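Björklund round table, reviewed after a month

I ordered the Björklund in May, from Sastavmont, after far too many evenings comparing it with the Ano (nice legs, but the top looked grey to me on every screen I tried). It came in one big flat box and took me 20 minutes to put together, and that includes hunting for the Allen key, which was taped under the lid all along! 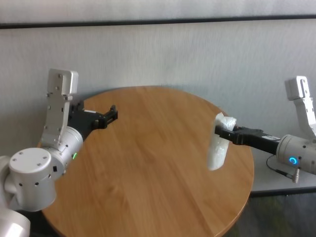

My old table was square and I caught my hip on it every single day, so a round one was always going to win me over. What I didn't expect was how much I'd love the top. The grain runs straight right across it, and the finish is a warm honey brown that does wonders against a light grey wall – the whole corner feels friendlier. I keep finding excuses to sit there with a cup of tea.

It wipes down easily too. Jam, coffee, a bit of candle wax, all gone with a damp cloth, though I've been good about using mats for anything straight off the hob.

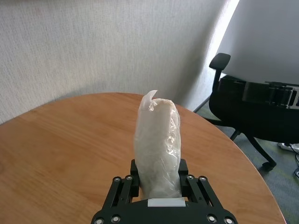
The edge is my other favourite thing, lovely and smooth under your forearms when you're writing. If I had to grumble, it would be about the instructions: step 9 shows the feet the wrong way up, and I only noticed when the thing wobbled. Turned them over, tightened everything again, solid as you like. I paid 355 for mine and I'd do it again tomorrow.

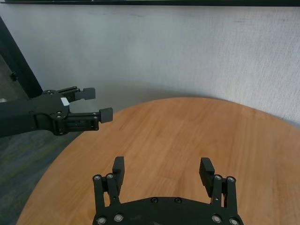
Bindeo wrote underneath my first post that theirs had the same mistake at step 9, and that felt pads on the feet are well worth adding if you have hard floors. I've ordered a pack.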